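September 19, 2020. Prultska cell, right arm

Picked up where Nadja left off. Her note says the right wrist pitch drifts when the hand is loaded and that the fix from Grakton is to redo the zero and load their new joint table. I am not convinced. We redid the zero in February and got two good weeks out of it.

Did it anyway, so that we can say we did. Arm powered down, brake released by hand, pin in the wrist, zero written, pin out. Old table saved under the February name, new one loaded. The new table differs from the old one in exactly two lines and neither of them is wrist pitch. Asked Grakton what the two lines do. No answer yet.

Then ran the wipe task in the simulator before letting it anywhere near the real counter. Kitchen layout, both arms, same contact settings as last time.

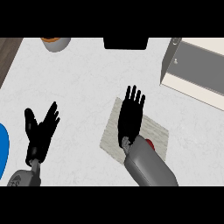 Wrist pitch in the model has no backlash at all, which makes me suspicious of every clean result we get out of it. The real joint has play you can feel with two fingers. Nadja's view is that the sim only has to get the pose right and the force loop deals with the rest. Maybe. The pose does look right: right hand flat, palm down on the cloth, fingers spread, left hand held open out of the way. What I don't like is the small red thing on the cloth, partly under the forearm. The checker on this layout only looks at the hand, so a forearm contact would never get flagged. Either add the forearm to the collision list or take the red object out of the layout. I vote for the collision list.

Back on the real arm, 40 strokes at low speed, no cloth, pad on the palm. Drift is smaller than before the zero. It is still there, same direction, and it grows as the housing warms up. A bad table would not care about temperature. My money is on the coupling between the wrist motor and the gearbox, the Barkov part, which has been on since the arm was built. Brunner swapped theirs and stopped complaining, for what that's worth.

Pulled the rear cover. Two of the clamp screws turned easily, well under torque. Marked them with paint pen, retorqued, cover back on. If the paint lines have moved next time, that settles it and we order the coupling.

Error 109 came up once on restart and cleared by itself. The manual says "communication," full stop. Writing it down in case it turns into something.

Left to do:
Longer run, 900 strokes, with the pad, log housing temperature this time
Forearm into the collision list (Nadja Moser has the layout files)
Chase Grakton about the two lines
Do not delete the February table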